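Getting Old Grease and Wax Out of Cloth Napkins

Last updated 2 Jul 2025

I switched us over to cloth napkins when we moved to Vokdale, and I love them, but oh boy do they collect stains. Salad dressing, candle wax, lipstick, that mystery brown thing from the barbecue. I've ruined a few along the way, so these are the tricks I've settled on.

For grease, skip the water at first. Put the napkin on an old towel, rub plain dish soap straight into the spot with your thumb and leave it for 60 minutes. If the stain has already been through the dryer, sprinkle baking soda on top of the soap and scrub gently with a toothbrush (a soft one — I wore a hole in a nice linen one with a stiff brush). Then wash as warm as the label allows.

Wax goes in the freezer. Once it's hard, snap off what you can with a butter knife, put paper towels on both sides and press with a warm iron, no steam. Keep moving to a clean bit of paper.

Red wine: cold water from the back of the cloth, then a soak with a spoonful of oxygen bleach. I give mine 8 hours, usually overnight.

Bright colors get their own first wash, with nothing you care about in there! And no fabric softener, ever. It leaves a film and then they just push the gravy around your chin.

I fold mine while they're still a tiny bit damp and smooth them flat with my hands, and I haven't ironed one since last August.
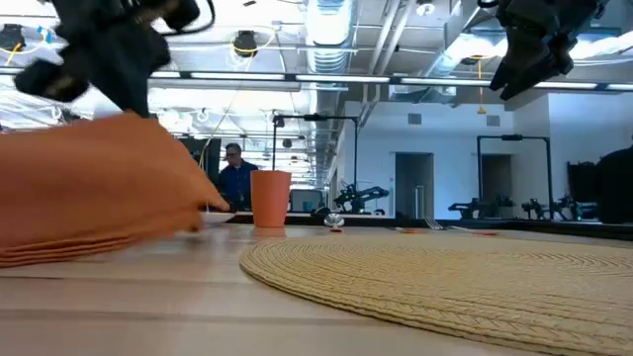 Inès Millet wrote in to say that chalk works on grease too, plain white blackboard chalk rubbed in thick and left overnight before the soap.

19 comments | 16 shares

© Corkgate Home Tips | Contact | Back to top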